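Sunday, December 12, 2021

Hand grippers, ribbed blue pads vs the old flat ones. Produce on the checked cloth again, Pallavi holding the second gripper.

Flat pads: fine on bare citrus, hopeless on anything in film. Slid off the big green one every time unless I squeezed hard enough to worry about bruising.

Ribbed: much better. Film bunches into the ribs and seems to lock. Got 60 grabs in before lunch, dropped 7, nearly all on the wrapped ones when I came in too high. Go low, under the widest part, and let the pads sit on the lower sides. Jailson said this in September, should of listened. 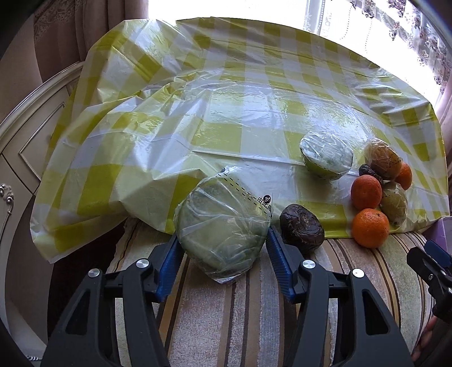
Cloth is a nuisance, rucks up when the jaws drag on it. Tape the corners next time? Glare off the plastic too, ask Ankit if he can drop the exposure a bit, window is blowing out.

Still to do: soft fruit with ribbed pads, check for marks after. Pivot pins want a look, left jaw feels slacker than the right. Spare pads from Drillik not orderd yet.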